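Sympathy Flower Delivery to Funeral Homes
Term project report, Retail Operations
Submitted 11/1/21

Our project looked at how late orders for sympathy flowers reach funeral homes in Prerkholm. We worked from the order log of one florist, Mateso, which delivers to the Alemneh funeral home and three smaller ones. The log had 192 orders, all placed in January.

Most orders came in the day before the service. Standing sprays take longer to build than baskets, so a late spray order often pushed everything else back. The florist closes its list two hours before visitation begins, but 7 orders were accepted after that. Of those, 4 arrived once the family was already seated.

The wrong chapel name was the other common problem. Alemneh has two chapels with separate entrances, and the Grelto order form has one line for the address. Drivers had to call the front desk — sometimes more than once.

We suggest a required field for the chapel and an earlier cutoff for sprays. We did not test either change. Cost was left out of the study.

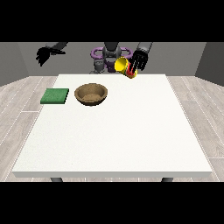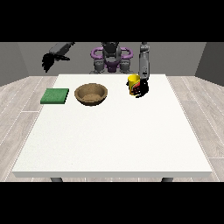
A reader of our draft replied that the earlier cutoff would lose out-of-town customers, who often hear about the service last, and that baskets should stay open until the van leaves. We kept the spray cutoff in the report and added the note about baskets.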